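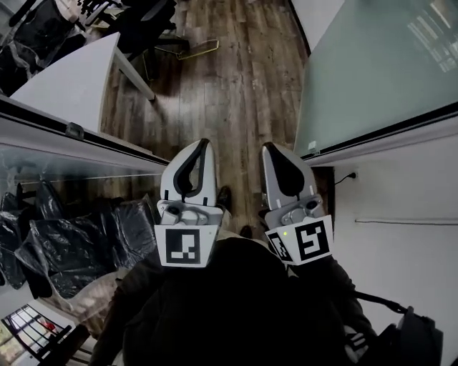
Both grippers up in the corridor, markers facing back toward the holder.

July 23, 2025

Good long session with the student team today, and I want to get it down before I forget who promised what. We moved out to the corridor by the stacked chairs so Farzana could have the big table for her soldering (she needed it, bless her!), and the plank floor makes a nice place to practice.

The main job was getting everyone used to holding the pair level before closing on anything. Ataberk keeps letting his left one drift outward, but he caught it himself twice, and I was so pleased I probably made too much of it. The black pads are my favorite part of this build, the way they curve in and leave that teardrop opening between them. Hendrik would like them a touch softer. I told him to write it up and we'll see.

Logged 22 practice runs, 2 thrown out for a marker hidden behind a sleeve. Please, all of you, roll them up or push them back!

Still to do: Nassoro to check the hinge pivots on the left one, me to order spare pads from Nuvari, and Farzana to rename the folders so they match the Nestdale entry form.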